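Wrist camera episodes in simulation: policy closes on nothing after adding "empty table" demos

Posted in Simulation and Data Collection

pellworm_k

I am collecting demonstrations in simulation for a pick task with a two-finger parallel gripper. The set has 3529 episodes, all recorded through Shirima with the wrist camera only. Of these, 1623 start with no object in view, so the arm has to search before it can approach. The rest start with the object already visible between or beyond the fingers.

Before I added the search episodes, the policy grasped well but froze whenever it started with nothing in view. After adding them, it moves, but in a large share of rollouts it closes the gripper over bare surface, then lifts and goes to the drop location as if it were carrying something. Training loss is lower than before. Action chunks are 2 seconds long, absolute joint targets, gripper as a continuous value from 0 to 1.

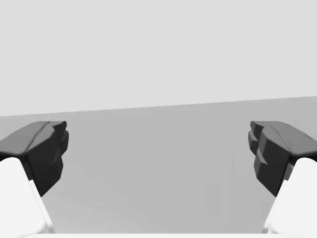 The frames at the start of a search episode are very uniform: gray plane, light backdrop, both fingers open. Once the arm begins to move, the horizon tilts a little and that is all that changes until the object enters. My first thought was that the encoder has too little to work with and is reading the phase of the task from the angle of the horizon. I have not been able to confirm that.

Is this a data balance problem, or should I change the observation? I would prefer to keep the wrist camera as the only view because the real cell at Prerach will have only that one.

Burkalberg_sim

Check the balance by frame instead of by episode. A search episode is usually longer than a direct one, so less than half of your episodes can still be well over half of your frames. Then check where the gripper close command falls relative to the first frame in which the object is visible. With chunks of 2 seconds, the end of a chunk predicted from a blank view can already contain the close. The model is then being taught, correctly according to the labels, to close from a frame that has no object in it.

We had this on a set of 2398 episodes. What fixed it:

Shorten the chunk, or execute only the first quarter of it and predict again.

Mask the loss on the gripper dimension for any step in a chunk that comes after the object enters view, when the chunk starts before it does.

Randomize the search path. If the scripted expert always sweeps the same way, joint position alone tells the policy when to close, and it will use that before it uses the image.

The third item accounts for most of it if you feed joint positions to the policy. Drop them for one training run and compare. If the false closes go away and search gets slower, you have your answer.

On the horizon: you can test it directly. Take a blank frame, rotate it a few degrees in either direction, pad the corners, and plot the predicted gripper value against the angle. It should be flat.

tdm44

Add textures. Plain gray never transfers. Brisuleck has a texture pack, or it did, I think the link is in the pinned thread.

pellworm_k

Ran the first two checks from Burkalberg_sim. By frame, the blank views are around 70 percent of the set. The close command falls inside a chunk that starts on a blank view in most of the search episodes, so the labels are doing what you describe. The expert sweep is also fixed, left to right, same height every time.

The rotation test is not flat, but the change is small, and it goes in the same direction for positive and negative angles. I do not know how to read that. Possibly the padding.

I am regenerating the search half with random sweeps and a masked gripper loss. Joint positions stay in for now so that only the data changes between runs. Textures will come after that, as a separate run.

Burkalberg_sim

Symmetric response is probably the padding. Tilt the camera in the renderer and repeat it without the object.

When you regenerate, keep a few hundred search episodes in which the object is absent for the whole episode and the gripper stays open to the end. Without those, every search in your data ends in a grasp, and the policy has no example of looking and not closing. Store them under a separate tag so you can change their weight without recording again.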